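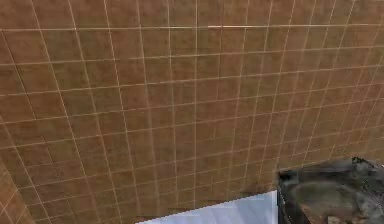

**Ticket 2882 – Knee MRI studies missing from the Prendo viewer**

**Site:** Loseck Outpatient Imaging
**Reported by:** Ildikó Virág, Physical Therapy
**Assigned to:** Géza Lengyel, Imaging Support
**Priority:** Medium, raised to High
**Status:** Closed

**Initial report, 8:40 a.m.**

Therapy staff are unable to open knee and lower back MRI studies performed since the March update. The patient record shows the study as complete and the written report can be read, but the viewer displays "No series available." X-rays open normally. Two patients were seen this morning without their images.

**Support, 9:15 a.m. (G. Lengyel)**

The fault was reproduced from a support workstation. Clearing the viewer cache and signing in again had no effect. The same studies open correctly on the radiology reading stations, so the images are in the archive.

Please confirm whether CT studies are affected. Until further notice, clinicians who need images for a treatment decision should call the reading room.

**Reporter, 9:50 a.m.**

CT of the spine opens. One shoulder MRI also opens, although it is a short study. The full lumbar studies all fail.

**Support, 11:05 a.m. (G. Lengyel)**

The shoulder study contains fewer images than the others. The viewer log records the following for each failed study:

```
series request rejected: object count exceeds limit (2000)
```

The lumbar study used for testing holds 3,036 objects, including the reformatted series now sent by the scanner. The limit of 2,000 was not present in the previous configuration. Referred to Sérgio Vieira at Wosach, who maintain the viewer.

**Vendor, 1:30 p.m. (S. Vieira)**

The update replaced the site configuration file with the standard one, which carries the lower limit. The archive itself is not affected and no images have been lost. We recommend restoring the site value and restarting the viewer service. Open sessions will be dropped during the restart.

**Radiology, 1:55 p.m. (Győző Vass)**

Restart approved for 5:30 p.m., after the last scheduled read. Please do not restart earlier – the afternoon list includes two urgent spine studies.

**Support, 5:50 p.m. (G. Lengyel)**

Site value restored and service restarted. The lumbar test study opens with all series present. A search of the archive found 89 studies over the old limit. Each was opened once from a therapy workstation. All loaded except one, which was still being sent from the scanner and loaded on the second attempt.

**Reporter, next day, 8:20 a.m.**

Confirmed working on all four therapy workstations. Botond Virág asks whether the same file is used at the Gál clinic, where he works in the afternoons.

**Support, 8:45 a.m. (G. Lengyel)**

It is. Gál has not yet received the update. The site value has been added to the installation notes for that clinic, and a separate ticket has been opened to check it on the day. This ticket is closed.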